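Clernevar » Work With Me » Newsletter Testers and a Part-Time Writer Wanted

Hi, I'm Sandro Guerra, and I run Clernevar, a little site that helps people get their first email newsletter off the ground. I've been doing it by myself for 3 years now, mostly at my kitchen counter, mostly before breakfast, and I've finally hit the point where I need other humans. So this page is two things at once — a call for people to try out my new newsletter course, and an ad for one paid writing job. Read whichever half is for you, or both if you're nosy (I would be).

Part one: course testers

The course is called Konen. It takes a complete beginner from "I should probably have a mailing list" to a newsletter that goes out on time, with a sign-up form that works and a welcome email that doesn't sound like a parking ticket. I've written all of it, recorded most of it, and now I need 30 people to go through it and tell me where it falls apart.

You'd be a good fit if you have a blog, a small shop, a band, a church bake sale, whatever, and you've never sent a newsletter before. Or you sent two and gave up. I don't mind which! You don't need to know any code. If you can write an email to your aunt and attach a photo to it, you have all the skills I'm asking for.

What I'd want from you:

Go through all seven lessons in September. Each one takes an evening if you do the homework, less if you skim, but please don't skim.

Fill in a short form after each lesson. It asks where you got stuck, what bored you, and what you had to go look up somewhere else.

Send at least one real newsletter to real people by the end of the month. Three subscribers is fine. Your mom can be one of them, as long as she signs up through the form like everybody else.

What you'd get is the full course for free, for good, plus all the updates I make later. I'll also read your first issue before you send it and write you back with notes. It isn't a paid thing, and I want to be clear about that up front so you can decide if the trade works for you.

Please skip this one if you already run a big list and want to get fancy with automations and split tests. I love that stuff too, but Konen doesn't cover it, and your answers would pull the course in a direction that wouldn't help beginners at all.

Part two: a part-time writer

This one is paid. I need somebody to write two how-to posts a month for the Clernevar blog, starting in September. The posts cover things like choosing a name for your newsletter, cleaning up an old contact list, writing subject lines, and what to do when your emails keep landing in spam. I pay $120 per post, and I pay when I accept the draft, so you're not sitting there waiting for it to go live.

You'll need to be comfortable writing for people who get nervous around software. Short sentences, plain words, every click spelled out. A lot of tutorials say "simply configure your settings" and then wander off, and my readers write to me in a panic at that exact spot. I want the post that stays with them until the thing is done.

You can live anywhere and work whenever you like. I'm usually online by 7 a.m. and gone by dinner, and I answer email pretty fast in between. We'd have one call at the start so I can show you how the blog is set up, and after that it's all by email and comments on the draft. 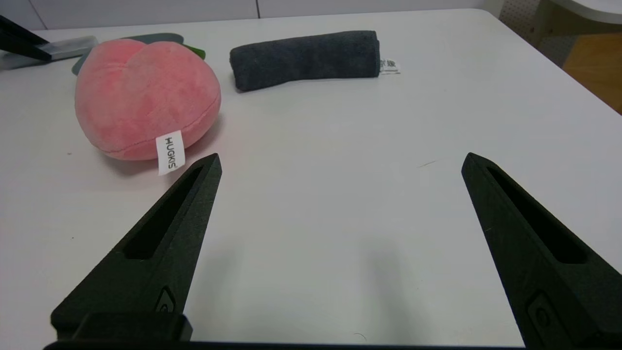
Experience is nice, but I care a lot more about how you explain things. My first helper on the Zalau guide (that was my old series about moving a blog to a new host) had never been published anywhere, and those posts still bring in more readers than mine do. Slightly annoying, but there it is.

One more note on tools. Drafts go into a shared document, and I move them over to the blog myself, so you won't have to learn my setup. The theme is called Phromma, it's old, I've patched it in a dozen silly places, and I wouldn't wish it on anyone. You'll make your own screenshots for each post, though, so please be okay with doing that and cropping out your personal stuff.

How to apply

For the course, use the contact form on this site and put "Konen tester" in the subject box. Tell me what your newsletter would be about and who you'd send it to. A few lines is plenty.

For the writing job, use the same form and put "Writer" in the subject box. Paste in one thing you've written that explains how to do something. It can be about bread or bike tires — it doesn't have to be about email. Please don't send a résumé, I won't get to it.

I read every message myself and I'll write back either way. If you haven't heard from me after a week, check your spam folder first (yes, I know) and then give me a nudge.

Sandro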